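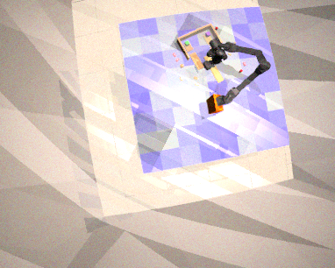 A reader in Jundville asks whether the Erkon floor panel can be laid directly over an existing concrete slab, and whether the joints need to be filled afterward. It can be laid over concrete that is sound and level. The joints are left open unless the room is washed down daily, in which case the Erkon joint strip is ordered separately.

Erkon Raised Floor Panel, Series 9
Supplied by Urkow Flooring and Interiors

Product overview
The Series 9 is a modular floor panel for workshops, classrooms, storage rooms and similar indoor spaces. Panels rest on adjustable supports and may be lifted individually for access to cables or pipes. The system is intended for dry interiors and is not approved for outdoor use.

Specifications
Panel material: mineral core with steel backing
Surface: matte, sealed at the factory
Colors: sand, slate, chalk
Panels per carton: 9
Maximum evenly spread load: 200 pounds per square foot
Supports: steel, threaded, sold in cartons of 200
Warranty: 2 years from delivery

Surface finish
The sealed finish resists scuffing from chairs and light carts. Minor differences in shade between production lots are normal. Customers are advised to order all panels for a single room at one time and to mix cartons during installation.

Installation
The subfloor must be swept and checked for level before work begins. Panels should remain in the room, unopened, for 2 days before laying. Work proceeds from the longest straight wall. Cut panels are placed at the perimeter and must be supported on every side. Installation by an approved contractor is required for orders of over 3,000 square feet.

Care
Sweep or vacuum regularly. Clean with a damp mop and a neutral cleaner. Wax, bleach and steam equipment will damage the seal and void the warranty.

Related products
Erkon joint strip
Erkon panel lifter
Afridi edge trim, straight and corner

Ordering and delivery
Orders are accepted by the Urkow sales office and shipped from the Jundville warehouse. Samples of each color are available on request. Damaged cartons must be reported before the delivery receipt is signed.

Page last revised March 27, 2020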